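Biltstead Bridge Group
Minutes, 22nd May, back room at Filali's

Present: Fouad Gaber (minutes), Maureen, Colin, Dilys, Raj, both Hendersons, a lady from Mill Row who left before I got her name. Sorry.
Apologies: Pat, Steve (on shift), Cllr's office.

Started late, door was locked.

Last minutes
Agreed, except Colin did not say the bridge was "fine", he said it was fine to walk on. Corrected.

Matters arising
Sign on the Erkell side still down. Raj has it in his garage. Needs new post, old one rotten at the bottom. Raj to ask at timber yard what an offcut would cost.
Letter to the landowner sent, no answer. Maureen to try again by phone, not before nine as he doesn't pick up.

Sarkik survey
Long one. Report from Sarkik came through and most had read it, Colin had read it twice. Main points:
- stonework on the town side sound, needs repointing
- downstream parapet leaning, has been for years, they want it measured again in December to see if it is moving
- ivy to come off but NOT pulled, cut at the base and left to die back
- drainage poor, water sitting on the deck and getting into the joints

Dilys asked if leaning meant unsafe. Raj read out the paragraph, it says "monitor". Dilys not happy with monitor. Some discussion of what monitor means. Mr Henderson thought a barrier, Mrs Henderson thought not, prams can hardly get over as it is. Agreed to ask Sarkik straight out in writing whether people should be kept off that side. Fouad to email tonight.

Colin queried the date in the report. It gives 1835 for the whole bridge but the town arch is older, he has a copy of the parish vestry book. Asked for it to be noted, so noted. Will send them the page.

Repointing
Must be lime. Everyone agreed, we do not want a repeat of the cement on the steps. Quote to be got from the mason who did the church wall and from one other. Maureen knows of somebody the far side of Erkell, will find number. Work can't go on into the frosts so needs booking soon, otherwise it's next year.

Money
Quiz night made less than hoped, clash with the football. £40 from the jar on Filali's counter, many thanks to them. Grant form half done. Section on "community benefit" wants more, Dilys offered to write something about the school walk. School has about 30 families using the bridge in the mornings, head will confirm in a letter.
Raj asked if we could put the tea urn hire down as an expense. Yes if there is a reciept. There isn't.

Himalayan balsam
Up already along the bank. Pulling session before it flowers, gloves and wellies, bring your own. Under 16s with an adult. Bags to go by the gate and not on the verge, we had a complaint last time. Mrs Henderson to put it on the noticeboard and in the shop window.

Dogs
Raised again. Not ours to deal with. Moved on.

Open day
Colin will do the talk. Asked to keep it to half an hour. Old photos wanted, esp. the flood ones, names on the back in pencil please not biro. Maureen has 2 display boards, one missing a leg. Mr H will look at it. Cakes: Dilys, the Hendersons, anyone else who can. No sale of plants this time as nobody had room in the car.

AOB
Lamp at the Mill Row end flickering. Reported online, reference number with Raj.
Mill Row lady asked whether the path could be gritted in winter. Council says no, it's not on the list. Could we have our own grit bin. Fouad to find out who you ask.
Somebody left a blue umbrella last time, still behind the counter.

Closed 9.10 as they wanted to cash up.

Next meeting same place, date to be fixed once we hear from Sarkik. If you can't get the room door open, knock on the kitchen window. 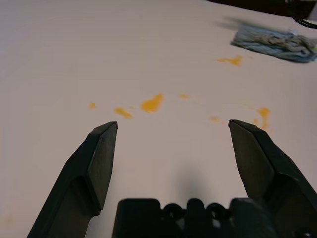

Posted by Fouad Gaber | Minutes | Biltstead Bridge Group

Corrections to me before the next meeting please, not on the night. Paper copies are in the shop, ask at the till. Grant form is going round by email, Dilys has it first, then Maureen, then back to me.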